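The Table Between Meals

Snacks, wrappers and a wipe-clean cloth: how the household table is used in the hours when no one is sitting down to dinner

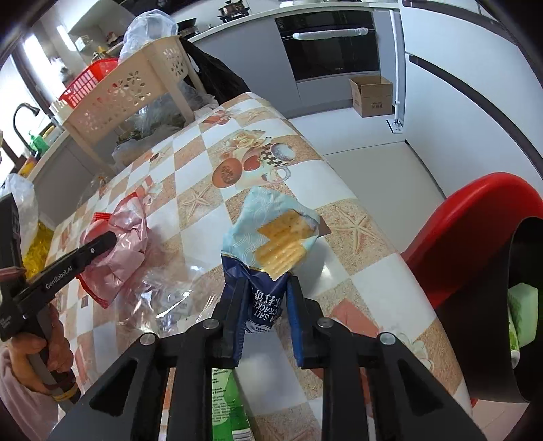
A surface with two jobs

In most homes the dining table is set for a meal for only a small part of the day. For the rest of it, the table holds whatever the household is eating in passing. A packet of salted crackers is opened at the top and left within reach. A green package lies next to it, and before long the empty bags begin to gather among the full ones.

The household goods department at Urnalby has given this ordinary disorder its attention since August. Its home survey, conducted under the name Jilik, invited 642 households to keep a simple record of what stood on the table between meals. Crackers and cookies appeared more often than fruit. Open packages were recorded in the greatest numbers late in the afternoon, and many remained in place until the table was needed for dinner.

The case for the plastic cloth

The patterned plastic tablecloth has seldom been treated kindly by writers on interiors. It remains, however, a sensible covering for a table of this kind. Crumbs can be brushed from it by hand, and a spill requires only a damp cloth. Designs change slowly. Diamond tiles in sand and salmon orange, starfish, roses and a checkered teacup may all share a single cloth, and a busy pattern is forgiving of crumbs in a way that plain white linen is not.

Karras, which supplies table coverings by the yard, reports that it carries 26 patterns at present. Seaside designs sell throughout the year – including in towns a long way from any shore.

Open packages

Square crackers keep poorly once the bag has been torn. The Jilik guidance recommends that the top be folded over 2 times and held with a clip, or that the remaining crackers be moved to a lidded tin. Crackers stored in a tin should be eaten within 7 days.

Empty wrappers deserve the same attention. A crumpled pink bag and a clear one take up more of the table than their contents ever did, and a full packet is easily lost among them. The guidance suggests a single pass over the table before each meal: wrappers first, then open food, then anything still sealed. The cloth is wiped last, from the center outward.

Rutatent will carry the complete guidance in its next household supplement – together with a chart of storage times for dry snacks.

We use cookies to improve your experience on this site. By continuing to browse, you agree to our use of cookies. Accept | Manage preferences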